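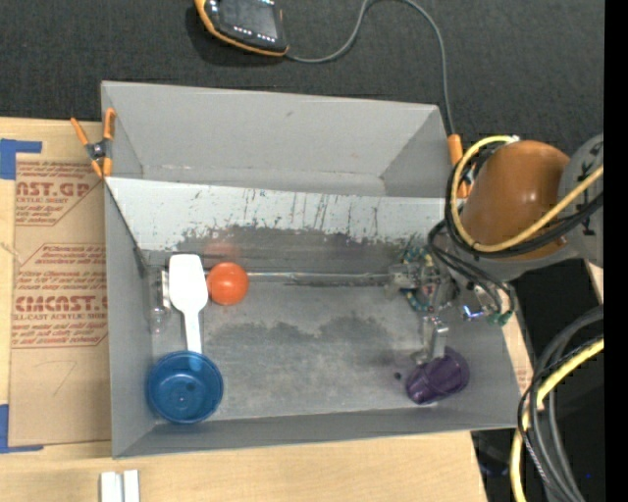 3 min read

The Irkedano site at Grirnovham opens its returns hall to visitors twice a year, and the August session ran from 2 p.m. to a little after four. The hall handles kitchenware and small household goods sent back by retail customers. Floor area is 800 square meters. Entry is through the loading side, where visitors sign in and are issued shoe covers.

Goods arrive mixed. A single gray bin may hold a bowl, a cup, a spatula and a ball, with no dividers between them, and clear items are easy to miss against the gray walls. The site plans to trial a darker bin for transparent goods.

Sorting follows a fixed order. Round items come out first, as they roll when the bin is moved. Bowls and cups follow, then flat utensils. Each piece is checked for chips and cracks under a lamp, then sent to one of 10 lanes. The sheet on the wall gave 3,799 pieces for the previous month, of which 579 were rejected, mostly for surface damage.

The bins themselves get less attention. Scuffing and dark smudging on the inner surfaces are accepted as normal wear, and a bin is withdrawn only for a split wall or a broken rim. Aebischer supplies the replacements.

The second half of the tour covered washing and repacking. The wash line was stopped for a filter change – visitors saw the racks and the drying tunnel, but no throughput. Repacking uses Plirimau cartons in four sizes, with paper fill. Cups are packed upright and bowls are nested with a sheet between each.

Parking is on the north side. The walk to the hall entrance takes five minutes and is not covered.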